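Section 3: Recording Demonstrations by Hand and by Remote

Applies to the Witine arm with either the hand-guide grip or the Conneely remote. Read Section 2 (mounting and emergency stop) before you start.

3.1 What a demonstration is good for

The sales sheet for this product says you can "show it once and walk away." Please don't. One demonstration gives the arm one path through one arrangement of objects. Move the sponge a hand's width and that path may be worth very little.

A demonstration records three streams: joint positions, gripper opening, and the view from whatever cameras you have turned on. It does not record what you meant. If you paused over the tray because the phone rang, the pause goes in with everything else, and the arm may well learn to pause.

We suggest you treat the first afternoon as practice and delete all of it. People hate this advice. The recordings from a first afternoon are still the worst ones in nearly every set we have been sent for troubleshooting.

3.2 Choosing between hand guiding and remote

Hand guiding means you hold the grip on the wrist and push the arm where you want it. It is quick to pick up and gives a good sense of where the arm runs out of reach. Its weakness is that your own hand and forearm end up in the camera view, and a model trained on those views has seen a hand it won't see later.

Remote control keeps you out of the picture but takes longer to learn. Expect your early recordings to be slow and full of small corrections. The Conneely remote also has a short delay between your hand and the arm. The delay is small on a wired connection. Over wireless we would not promise anything, whatever it says on the box.

If you can't decide, use hand guiding to find out whether the task can be done at all, then record the real set by remote. Do not mix the two in one training set unless you have a reason and are ready to test whether it hurt.

3.3 Setting up the work area

The steps below use the tray exercise from the Vastholm starter set. It is a dull exercise and a fair one. The objects differ in shape and softness, and none of them will hurt anybody if dropped.

1. Place the tray where it can't rock. Press on each corner in turn. If one corner dips, shift the tray or put something under it. A tray that moves when the gripper touches it will spoil recordings in a way that is hard to spot afterward.

2. Fix the camera and tighten its mount. Do this before you lay out any objects. If the camera is bumped later, start a new set.

3. Set out the objects with open space between them. The gripper fingers need room on both sides of whatever you are picking up. For the first set, keep everything toward one side of the tray and leave the other side clear as the place to put things down.

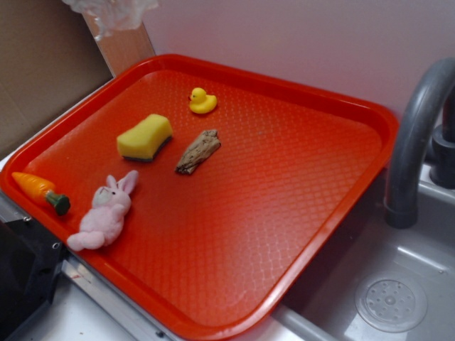
4. Look at the live view on the screen, with the room lit as it will be when the arm works alone. Check for glare. A shiny tray can throw back a bright patch, and a pale object set down in that patch may be hard to make out. Move the lamp if you can. If you can't, at least record at the same time of day.

5. Save a reference picture from the Witine menu (Record, then Layout, then Save). You will want it when you reset.

Note: The layout overlay shows your saved picture as a ghost over the live view. It is meant to help you put things back in the same spots. It works well for hard objects and poorly for soft ones, which never lie the same way twice. Near enough is fine for a plush toy.

3.4 Recording by remote

6. Connect the remote and hold the gray button for 3 seconds. The status light on the remote turns from amber to green. If it flashes, the arm and the remote disagree about where the wrist is. Release the button, send the arm home, and try again.

7. Set the speed limit to 2. The scale goes up to 8. We have yet to see a useful recording made at 8, and we have seen a cracked finger pad.

8. Drive the arm to a starting position clear of the tray. Use the same starting position for the whole set. Varying it is a good idea later, once the plain version works, and a poor idea now.

9. Press Record, wait for the tone, and only then move.

10. Bring the gripper over the object, lower it, close it, and lift. Try to do this in one smooth motion. If you miss, you have a choice, and the manual for the previous model gave bad advice about it. It told you to stop and delete every miss. Some recovered misses are worth keeping, provided the recovery is clean and you marked the recording as "recovered." A set with no misses at all teaches the arm nothing about what to do after one.

11. Set the object down, open the gripper fully, and raise it before you do anything else. Dragging an object with half-open fingers is the most common fault we see in remote recordings.

12. Return to the starting position and press Stop. Mark the recording as good, recovered, or bad. Mark it right away. You won't remember.

Caution: Keep hands out of the tray while the status light is green. Green means the arm will follow the remote, including when somebody picks the remote up to move it off a chair.

Caution: Do not run the arm over a sink with water in it. The wrist housing is rated for splashes and nothing more. Setting up beside a dry sink is acceptable if the tray is steady and you accept that dropped objects may end up in the basin.

3.5 Which objects to start with

Start with the sponge. It gives when squeezed and is forgiving about where you grip it. Go on to the driftwood, which is harder than it looks. Its two ends are uneven, and a grip that is off to one side will let it swing. Grip near the middle and lift slowly.
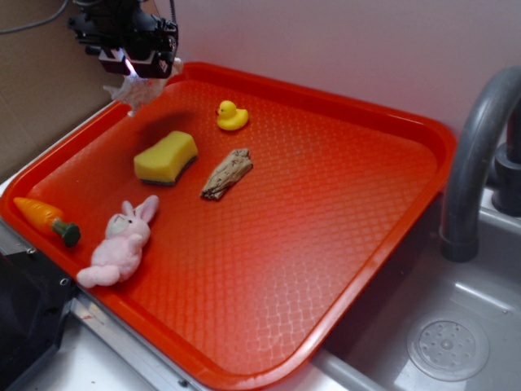 Leave the plush bunny until you trust your own driving. Ears and feet get pinched instead of the body, the gripper reports a firm hold, and the toy slides out halfway across. The gripper sensor knows that its fingers stopped closing. It can't tell you what stopped them, and the word "Grasped" on the screen should be read with that in mind.

The duck is small, so line up with care and come straight down. The carrot is awkward when it lies along the rim, where one finger may hit the plastic before the other reaches the toy. You can move it inward for your early recordings. If you do, understand that you have made the task easier, and that the arm will have no idea what to do with a carrot on the rim.

3.6 How many recordings

There is no honest single number. The Prarnley task pack ships with 157 recordings of this exercise, made by remote, and that has become the figure people quote. It was enough for that tray, under those lights. We have had customers do well with fewer and badly with more.

Quality of marking matters more than the count. If you find yourself recording just to reach a total, take a break. Tired driving has a look to it, jerky near the object and careless on the way home, and the arm copies both parts faithfully.

Change one thing at a time between batches: object positions first, then the order in which you pick them, then the light. Write down what you changed in the Notes field. The software leaves that field blank by default and never complains.

3.7 Checking before you train

13. Play back recordings from the start, the middle, and the end of the set. Watch them at normal speed. Fast playback hides hesitation.

14. Compare the first view with the last. If the tray has crept, split the set at the point where it moved.

15. Delete anything marked bad. Look again at anything marked good that runs much longer than its neighbors.

16. Hold back one recording in each batch for testing. The training screen offers to do this for you, but in software before version 3 it picked them all from the end of the set, when the driver was either at their best or worn out. Pick them yourself if you have not updated.

Note: The training screen shows a score when it finishes. A high score means the model agrees closely with your recordings. It is not a measure of how many objects the arm will pick up. For that, put the objects on the tray, stand by the stop button, and watch it try. Section 4 covers supervised runs.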